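Talter halts home robot trials after gripper control fault

Home robotics firm Talter has suspended trials of its household arm after a software fault caused the gripper to open without being told to, the company said in a notice to its trial partners dated February 4, 2024.

The fault was first reported in January by Zitari, a supplier that runs the control software through simulated rooms before each release. According to the notice, it appeared in 8 of 803 overnight runs. In each case the command log showed an instruction to hold, while the gripper's own record showed the fingers moving apart.

No one has been hurt. Two of the arms in the trial, both at the Rivera test apartment, have been switched off at the wall and will stay off until a fix has been checked. A further four units had not yet received the affected release and have been kept on the older version.

Yolandi Venter, who leads safety testing at Talter, said the problem came down to timing. When the wrist camera dropped its connection for a moment and then came back, the controller restarted the gripper in its default state.

"The default was open," Venter said. "That was a choice made early on, when we were only working at a bench and wanted to be able to get things out of the fingers quickly. It should have been looked at again before the arm went anywhere near a kitchen, and it wasn't."

She said the wrist itself was not affected and kept to its planned path in all of the runs. The concern is what could happen if the arm were carrying something heavy or breakable over a person's feet, or over a pet. Talter's own rules class an unplanned release as a serious fault whether or not anything is dropped.

The company had already changed the way the arm recovers from a lost camera signal once before, in the autumn. Zitari said in its report that the earlier change was not the cause, but that it made the restart quicker and so harder to spot in the logs. Engineers there have gone back to the simulated living space to work through the gripper's behavior again, using the same wrist view the arm relies on.
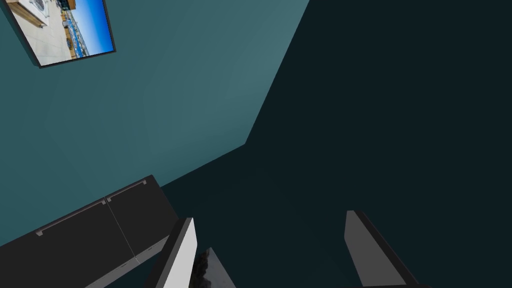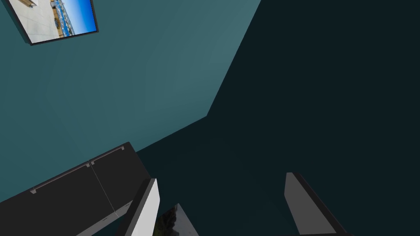 Simulated wrist-camera views with the gripper fingers apart.

Under the proposed fix, the fingers will stay where they are after a lost signal and the arm will stop until a person clears the fault on the control panel. Venter said that brings its own problem – an arm that holds on to something hot or sharp is not always safer than one that lets go – and the team is still deciding how a user should be able to free an object by hand.

Ekau, which makes the gripper, said the hardware had done what the controller asked of it and that it was not planning a recall. It has agreed to add a separate release lever to the next version.

Talter has not set a date for the trials to resume. Partners have been asked to leave the current release uninstalled and to send in any logs that show a camera dropout, including those where the gripper behaved normally.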